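Lorkon P2: pinza manual de dos dedos para montar en casa o en taller compartido
Inicio > Herramientas de mano > Pinzas > Kits de montaje
Referencia: LK-P2
Disponibilidad: en existencias
Garantía del fabricante: 5 meses en piezas impresas, sujeta a montaje según manual

Descripción

La P2 es una pinza paralela de accionamiento manual. Se sujeta con una mano y reproduce la geometría de los dedos que después se instalan en el brazo, de modo que los agarres ensayados sobre la mesa se trasladan al robot sin recalcular la abertura. El kit se entrega desmontado. El montaje requiere herramienta básica y puede hacerse en una mesa de cocina o en el banco de un taller compartido.

Los dedos son bloques rectangulares impresos, con orificios de tornillo accesibles desde el canto superior. La cara interior lleva una almohadilla oscura de textura mate, que es la pieza de desgaste del conjunto. El brazo que soporta cada dedo dispone de un alojamiento circular con inserto metálico. El inserto se coloca en caliente y no debe retirarse una vez frío.

Esta página corresponde a la segunda revisión del kit. Respecto a la primera se ha aumentado el espesor de los dedos, se ha cambiado el adhesivo de la almohadilla y se ha suprimido el muelle auxiliar.

Datos técnicos

Masa del conjunto montado: 900 g
Carga máxima recomendada: 800 g
Material de dedos y brazos: PETG, color oscuro
Insertos: rosca M4, latón
Transmisión: engranaje impreso con juego ajustable
Almohadillas: espuma, autoadhesivas, sustituibles
Temperatura de uso: interior, sin exposición directa al sol
Electrónica: no incluida

La carga máxima se refiere a piezas rígidas con paredes casi paralelas. En piezas cónicas o de pared fina conviene trabajar muy por debajo de ese valor y comprobar el deslizamiento vertical antes de levantar.

Objetos de prueba

El manual propone una serie de objetos domésticos para el ajuste inicial. El primero es una pieza de cerámica de base estrecha y cuerpo ensanchado, que obliga a cerrar cerca de la mesa y a centrar los dedos antes de aplicar fuerza. Si uno de los dos toca antes que el otro, la pieza gira o se desplaza, y el defecto de centrado se aprecia sin instrumentos.
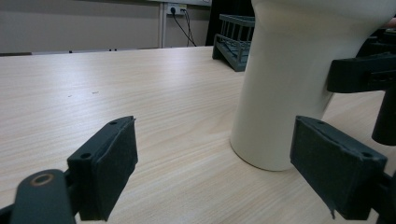
¿Se puede montar la P2 sin impresora 3D propia?
Todas las piezas impresas vienen en la caja. La impresora solo hace falta para fabricar repuestos o dedos con otra geometría, a partir de los archivos que se descargan con el código del kit.

Montaje

1. Separar las piezas impresas y retirar las rebabas de los alojamientos. No lijar las caras de apoyo de los dedos.
2. Colocar los insertos con soldador de punta plana. El inserto debe quedar enrasado. Si sobresale, el brazo no asienta.
3. Montar el engranaje y comprobar el recorrido en vacío. Debe girar sin puntos duros.
4. Atornillar los dedos a los brazos sin apretar. Cerrar la pinza, alinear los cantos superiores y apretar por igual.
5. Limpiar la cara interior con alcohol isopropílico, dejar secar y pegar las almohadillas desde el borde inferior hacia arriba.
6. Esperar al curado completo del adhesivo antes de agarrar nada.

El error más frecuente es apretar los tornillos de los dedos antes de alinear. Los dedos quedan entonces ligeramente abiertos en la punta y el agarre se concentra en la parte posterior de la almohadilla.

Ajuste de fuerza con vasos

Para la segunda fase se recomienda un vaso blanco alto, de pared ligeramente cónica. La fuerza se regula con el tornillo de tope: se cierra hasta contacto por ambos lados, se gira el tope un cuarto de vuelta y se prueba. Si la pared cede, se retrocede. Si el vaso resbala, se avanza otro cuarto. El ajuste debe repetirse cada vez que se cambian las almohadillas.

Con dos pinzas en la misma mesa, cada una se ajusta por separado. Los topes no son intercambiables, ya que dependen del juego del engranaje de cada unidad.

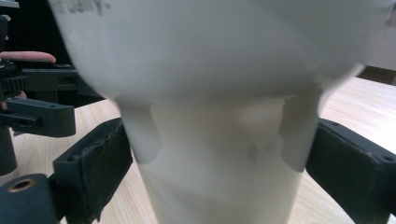
Una vez fijado el tope, se marca su posición con rotulador y se anota en la tabla del manual junto con el tipo de almohadilla. En talleres donde varias personas usan la misma unidad, esta anotación evita repetir el ajuste en cada turno.

Mantenimiento

Las almohadillas se sustituyen cuando la superficie aparece pulida o el borde empieza a deshilacharse. Un borde levantado se puede recortar con cúter, siempre que no afecte a la zona central de contacto. El engranaje se limpia en seco, con pincel. No se debe aplicar aceite mineral sobre las piezas impresas.

Contenido de la caja

Dos dedos, dos brazos, cuerpo central, engranaje, tornillería, insertos, 5 pares de almohadillas, llave hexagonal y manual en papel.

Compatibilidad

Soporte de mesa Tovine: compatible, con adaptador incluido en el soporte.
Muñeca Abreu de primera serie: requiere placa intermedia.
Muñeca Abreu de segunda serie: compatible directamente.
Controlador Drorkgate: compatible a partir de la versión con entrada de posición analógica. El sensor se adquiere aparte.

Envíos y devoluciones

Los kits sin abrir se admiten en devolución. Los kits con insertos ya colocados no se aceptan, salvo defecto de fabricación. Los pedidos de almohadillas sueltas se envían en sobre acolchado. El siguiente lote de placas intermedias para muñeca Abreu está previsto para septiembre.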